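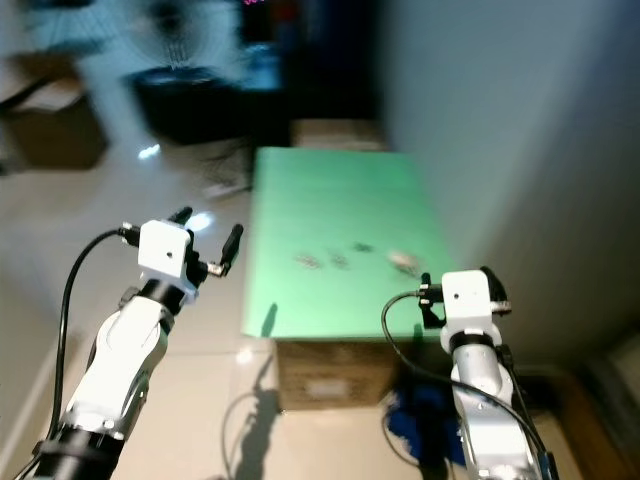
Nine Things I Took Home From the Robot Open Day

Regular readers know this page is mostly about drawers, drains and the correct way to store a paint roller. Last month I went to the open day at Furetel, who teach robot arms to pick things up and put them down again, and I came back with more household tips than I have had from any trade fair with the word "home" in its name.

The demonstrations ran all afternoon. Lindsay Pirihi did the talking, Tarık Tokgöz did the worrying, and the visitors ate all the cookies by 2:30. I took notes on the back of the parking ticket.

1. Cover the work surface in one plain color.
The work area was a flat top covered with a light green sheet, set on a cardboard box. I was expecting something from a space program. Tarık says a plain surface makes small things easier to pick out. I have since put a pale pillowcase over the kitchen table for watch batteries, eyeglass screws and the like, and have lost one screw in February, against my usual three.

2. Don't buy the stand until you know the height.
A sturdy carton will do for trying out a sewing table, a potting bench or a spot for the printer. Live with it for a week. Then buy the furniture, or do as my household does and keep the carton for six years. Light jobs only, please. Nobody's vise goes on a carton.

3. Spread small parts in a row, with gaps.
Four little objects in a loose row were plenty for two arms. At home I tip 300 mixed wall anchors into a heap and paw at them. Put out a few at a time, leave a finger's width between them, and sort those before you pour any more.

4. Leave slack in a cord that has to move.
Look at the cable on any robot arm and you will find a loop near the joint. The cord on my iron had no loop at all, because I plug it in at the far end of the board and then iron away from it. Move the board closer to the outlet. If you use an extension cord, let it hang in a lazy curve and keep it out of the walkway.

5. Check your own shadow.
An arm between the lamp and the job puts a dark stripe across the job. So does your head. If you're right-handed, put the lamp on the left, and the other way around for lefties. I have been chopping onions in my own shade since we moved in, which explains the onions.

6. Open your hand before you get there.
Lindsay's advice to the children was to open the gripper early and close it late. I pass it on to anyone who takes jars down from a high shelf. Arriving with a half-closed fist is how I knocked over the cumin.

7. Shiny floors bounce light.
Glossy tile looks clean and throws every ceiling light back in your face. At home, try turning off the overhead and using a lamp at bench height when you do close work. A dull mat in front of the bench helps too, and your knees will be pleased about it.

8. Write down where things go.
Tarık keeps a log of every attempt, good and bad. They were on attempt 439 when I got there and 544 when I left, and he could tell you what had been changed between the two. I could not tell you what I changed on the dishwasher last week. There is now a notebook on a string under the sink. So far it says "filter??" and a phone number.

9. Go slower than seems reasonable.
A visitor named Muthu Kulkarni asked when the arms would speed up. "When they stop missing," said Tarık. I would like this stitched on a cushion and sent to my brother-in-law, who hangs shelves.

A few practical notes for anyone going to the next one. Wear flat shoes, as you'll be standing. Ask before you touch anything, including the things that look like they belong on somebody's desk. The coffee is in the hallway and is strong. Bring your own pen – mine went missing, and I am not accusing anybody with fingers.

Lambros Michailidis wrote in to ask whether any of them can fold a fitted sheet. I put this to Lindsay. She said she can't either, and went to refill the cookie plate.

Next month: squeaky hinges, and what to do with the good half of a broken clothespin.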